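How to Hang a Gallery Wall Without Filling Your Walls With Holes

28th October
14 comments

I love a gallery wall! I've done one in every home I've lived in, and the latest went up over the sofa last weekend, so it's all fresh in my mind. It took one afternoon, a roll of brown paper and a pencil, and I only made one hole I didn't need (it's behind a big print now and we don't talk about it).

What you'll need

Your pictures, already framed
Brown wrapping paper or old newspaper
Low-tack painter's tape
Pencil, tape measure, scissors
A small level
Picture hooks rated for the weight of each frame
A hammer

Step one: pull everything out

Go around the house and gather anything you might want to hang. Prints, postcards, that little mirror from the hallway, a plate, a kid's drawing. Don't edit yet. I ended up with far too much, and that's exactly where you want to be, because the odd pieces are often what makes a wall feel like yours. My favorite thing up there is an old Flestavau ferry timetable I bought for next to nothing and stuck in a frame that cost far more than it did.

Step two: find your anchor

Pick one piece that's bigger or bolder than the rest. Mine is an abstract print in deep teal and mustard from Brudeo, and everything else takes its cue from it. You don't have to match colors exactly — please don't, it gets stiff very quickly — but if a color from the anchor shows up in 3 of the other pieces, the whole group starts to hang together.

The anchor goes slightly off center. Dead center works too if you like a formal look, but off center gives you much more freedom with the smaller frames.

Step three: play on the floor

Measure the stretch of wall you want to cover and mark out the same size on the floor with tape. Now lay your frames inside it and start shuffling. This is the fun part, so put some music on! Start with the anchor, add the next largest frames at a diagonal from it, then fill in with the small stuff. I like a gap of two inches between frames. Take a photo on your phone every time you get a layout you like, even if you're sure you'll remember it. You won't.

Try a few dark frames next to pale wood ones too. I used to think all the frames had to match, and then I saw a wall in a café on Yu Street with every kind of frame going and I went straight home and took mine down to start over.

Step four: make paper templates

Trace each frame onto brown paper, cut it out and write on it what it is. Then turn the frame over, pull the hanging wire up tight with one finger as if it were on the hook, and measure from the top of the frame down to the wire. Mark that same spot on the paper. That's where your hook will sit. If the frame has a sawtooth hanger, measure to the teeth instead.

Step five: tape it all up

Stick the templates to the wall with painter's tape. The middle of the whole arrangement should be close to eye level, and over a sofa you want the lowest frames 7 inches or so above the back cushions.

Leave the paper up overnight if you can. Look at it in the morning light, then with the lamps on. I moved two of mine before breakfast.

Step six: hammer time

Check each template with the level, then nail straight through the paper at your mark. Tear the paper away, hang the frame, and go on to the next one. Start with the anchor and work outward. A small dot of poster putty behind each bottom corner stops frames from going crooked every time somebody shuts a door. 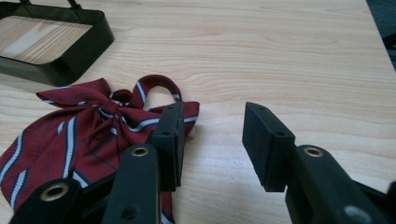
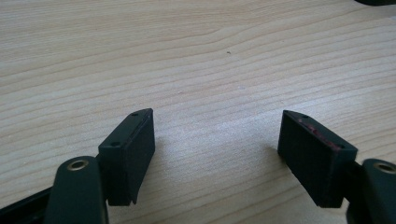
If you rent, adhesive strips are fine for light frames, as long as you clean the wall first with rubbing alcohol and stick to the weight limit on the pack. I used Bitmont strips on my smallest frames back in January and they're still holding.

And leave yourself some room to grow! I keep one side of mine loose so I can tuck in new finds, and I've already got my eye on a tiny botanical print for the gap near the lamp. If you've got a wall you're stuck on, tell me the size and what you're hanging and I'll happily help you plan it in the comments.

200 shares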